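Torkcombe, Sat 19 September — Valludberg opens its end-effector comparison to outside teams

Hi, I'm Ifigeneia Mavromatis, and I run the test bench at Valludberg. Starting this month, any lab or shop that builds or buys robot end effectors can send us one and we'll put it through the same block-pushing trials as our own. Free of charge, and you get all the logs back!

We've been at this since May. So far we've compared 5 tools, from a two-jaw gripper made by our neighbors at Dimitriou to a plain round finger that does nothing but push (my favorite, and yes, I'm biased). Each one gets 400 trials with the same controller and the same speed limit.

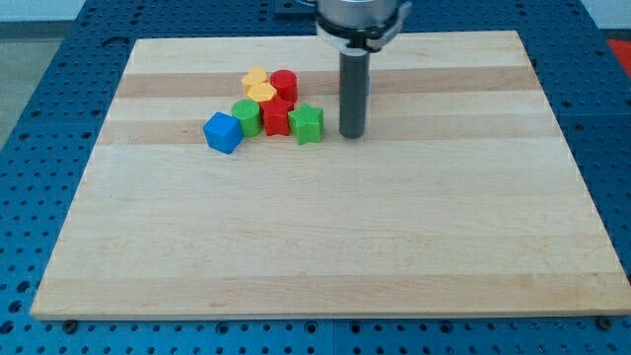
2 min read

The job sounds easy. Starting with the finger down beside a tight bunch of cubes, stars, cylinders and hexagons, the arm has to move one named block clear of the others and leave the rest close to where they were. Stars are the troublemakers — their points hook on whatever is next to them, and then half the bunch comes along for the ride.

We work on a maple board because that's the surface our first customers asked for, and I've grown fond of it. Ruwan Ranasinghe wrote the scoring software, which we call Tastetti, and he's made it readable enough that I can check a bad run over lunch without calling him. He would like me to mention that version 9 is out and that it finally exports to a spreadsheet.

If you want a slot, write to the bench desk at Valludberg with a drawing of your mounting flange, the weight of the tool and any cable needs. Full results for the first tools, including the 477 runs we threw out and why, go out to everyone who signs up.

Press contact: Ifigeneia Mavromatis, Valludberg, Torkcombe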